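How do you store wooden blocks with a tray and a little shelf rack when there's hardly any room?
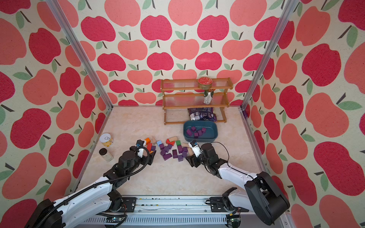

Posted by tealtray in Toys and Play Storage

So we moved to Brostville in March and the playroom in the new place is, to put it kindly, a cupboard. It's a recess off the landing with a bit of carpet in front of it. I've given up on the idea of a proper toy unit and I'm trying to work with what we've already got, which is a teal plastic tray with rounded corners, a small three-tier wooden rack and far too many blocks.

The blocks are my real problem. They came to us in dribs and drabs from cousins and a school fair, so they don't belong to any one set. Loads of them are purple, and then there are odd ones in orange, red, light blue and green, plus some plain ones and a triangle that everybody fights over. My youngest will only play with the purple cubes. She puts them in the tray, pushes them up one end, tips the lot out and starts again, and I'd be quite happy for that to go on all morning if the rest of the blocks weren't all over the floor at the same time.

At the moment my system is cubes in the tray and everything else in a heap, and the heap wins. I did try a drawstring bag but she can't see what's in it so she empties it straight away, every time, and then we're back to the heap but with a bag on top.

The rack is the other thing. It's ended up as a place where snacks and tins get put down by grown-ups on the way past. I've got a round red tin on the top tier, a can of drink under that and a bag of crisps or something lying on the bottom one. It's a nice little rack with a honey-brown frame and I like it, but the tiers are made of thin clear rods with gaps between them and I can't work out what it's any good for in a room like this. Would blocks sit on it? Would they drop through? Should I just take it back to the kitchen and stop being stubborn?

Things I can't do - drill into the walls (rented), or buy anything that costs more than a takeaway. Things I'd like - for a three-year-old to be able to put most of it away herself, and for me to be able to walk to the airing cupboard in bare feet without swearing.

Oh, and while I'm at it, has anyone used apple wallpaper in a tiny space like this? I've got red and coral apples on cream with green leaves, and my sister says busy paper makes a small space feel smaller. I love it and it's staying, but I'd be interested in whether a plain tray and boxes would calm things down or whether I should go for more colour.

Ta very much in advance.

marblemornings
Member, 549 posts

Ooh, I've been exactly here! We had a nook under the stairs that was smaller than the dog's bed and I spent a whole winter shuffling blocks about in it, so here's what we ended up with, for what it's worth.

First off, keep the tray and keep it for the purple cubes only. You've already got a child who wants one kind of block in one place, and that's most of the battle. Mine wouldn't sort by shape for love nor money but she'd sort by colour all day long. I'd take a handful of cubes, say 6, and let those live in the tray for good. She gets the tipping out and the putting back and it's a job she can finish on her own. A tray with a bit of a lip is brilliant for this as they can slide about inside without escaping, and you can lift the whole thing out of the way when you want the floor.

Then do something about the heap. The drawstring bag was never going to work (we had one too, it's full of pegs now). What did work for us was a shallow open box, low enough that she could see every block without digging. If you use a deep one they tip it, because how else are you meant to find the triangle at the bottom? Ours is a Rilitz underbed box with the lid thrown away, but a cut-down cardboard box does the same job and you can cover it in whatever you like. Spread the blocks out so they're no more than a couple deep. If they don't fit like that, you've got too many out, and half of them want to go in a bag on top of the wardrobe for a month. When you swap them over it's like a birthday.

I'd go hard on the purple ones when you do that cull, by the way. If you've got loads of the same thing she won't miss them, and the odd colours are the ones that make the building interesting. Keep the triangle. Never put the triangle away.

On the rack, I'd say don't store blocks on it. Whether they'd fall through depends on how wide your gaps are compared with your smallest cube, so try it with the little green one and see, but even if they stay put they'll wobble, and a wobbly block on a rail gets knocked off by every sleeve that goes by. It'd be good for showing things, though. We had a rule that whatever got built before tea could go on the shelf until bedtime. You'd need something flat under it - a bit of stiff card cut to fit each tier would do, or a cork place mat if you've got spares. Put the finished thing at the back and she can admire it.

And move the snacks! I know, I know, mine was the same, any flat surface at elbow height. But a bag of crisps on the bottom tier is at precisely the right level for a three-year-old and you'll be forever picking bits out of the blocks. The round tin I'd keep, it sounds lovely. If it's empty it'd be perfect for the odds and ends that don't belong to anything. Put it on the floor by the box and let her do the lid herself, mine would do a lid for twenty minutes.

As for the wallpaper, leave it be, your sister's wrong. We had birds. With busy paper I'd go for one plain colour in the boxes and stick to it, and teal with red apples sounds gorgeous to me. If you've got a pale floor as well then it'll all feel light enough.

Sorry, that was long. Good luck with it!

Bai_on_the_hill
New member

just get a bucket. we have one bucket and everything goes in it. kids dont care about sorting

ridorura_reader
Member, 213 posts

I agree with most of the long reply and I don't agree with the bucket, although I can see the appeal at seven in the evening.

A few things to add. I help out at a playgroup and we must have tried every way there is of putting blocks away, and the bit that made the most difference was having a place to play as well as a place to store. We put down a smooth board, a pale one so the colours show up, and blocks stay on the board. Children are surprisingly good at keeping to an edge if they can see it. On carpet the small ones vanish into the pile and things won't stand up properly either, particularly anything triangular, so a board in front of your recess might save your feet. An offcut from a DIY shop is cheap, just sand the corners. Lean it against the wall when you need to get past.

Do check the rack doesn't tip if she leans on it. Push it right up against the back wall, and put the heavier things on the bottom tier and the light ones up top. At the moment yours sounds like it's the other way about if that tin has anything in it. I'd take the drink can off too. It's a full can at the height of somebody with a wooden block in each hand, and I speak as a person who has mopped a playgroup floor more times than I'd like. If you can't get it steady then your last thought was the right one and it should go back to the kitchen.

I don't think the card on the tiers is needed, to be fair. We've got a rack with rods and we stand picture books on it, flat, covers up. They bridge the gaps nicely. If you've got some thin ones that might suit you better than displaying buildings, which at our place never survive the journey from floor to shelf.

One small thing about tidying up - ask for a colour. "Can you find me all the red ones" gets done. "Can you tidy the blocks" gets you a blank look. Start with whichever colour there's least of so it's over quickly, and leave the purple until last when she's warmed up. By then half of them will be in the tray anyway.

I can't help with wallpaper, I'm a magnolia person.

tealtray
Original poster

Thank you both (and the bucket!). I've tried the green cube on the rack this afternoon and it sits there if you're gentle, and comes straight off if you're three. So that's that settled, and I'm going with the books. Crisps have gone back to the kitchen, and so has the can.

I've got a shallow box that some boots came in which I'm going to cut down tonight. Does anyone know whether you can paint that sort of shiny cardboard or does it just peel?

marblemornings
Member, 549 posts

It peels if you put it straight on. Rub it over with some fine sandpaper first and use two thin coats - or do what I did and cover it in leftover wallpaper, if you've got any of those apples spare!

Page viewed 805 times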